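### 4.2 What the existing rules leave out

Most of the guidance we reviewed was written for machines bolted to a floor. It assumes a fence, a stop button and an operator who stands on the right side of both. Hand-held grippers used to record demonstrations fit none of this, and the usual answer is to stretch the old wording until it seems to apply. We doubt that it does.

The Mallent checklist is typical. Of its 20 items, only 4 mention people other than the operator, and all of them assume a marked work area. The Tilluton draft asks for "adequate separation" and never gives a distance. Wijesinghe's review for Sarkar is more careful, but it treats consent as a form signed once, before the first session. A signature in the morning says little about who walks past in the afternoon.

Shared rooms are where the wording fails first. In Figure 3 a person wearing a head-mounted camera leans in over two hand-held grippers, one of which carries a square marker, while other people sit in the same office, one of them looking at a phone. Under the Tilluton draft we could not say whether those seated count as bystanders, staff or subjects. Each reading leads to a different duty, and the draft picks none.

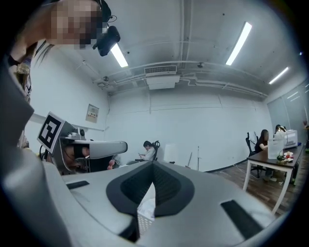

**Figure 3.** Hand-held grippers and a head-mounted camera in use in a shared office.

### 4.3 Does a stricter checklist help?

We are not convinced. The Mukia version runs to 457 lines, and we found no evidence that anyone had tested whether operators read it.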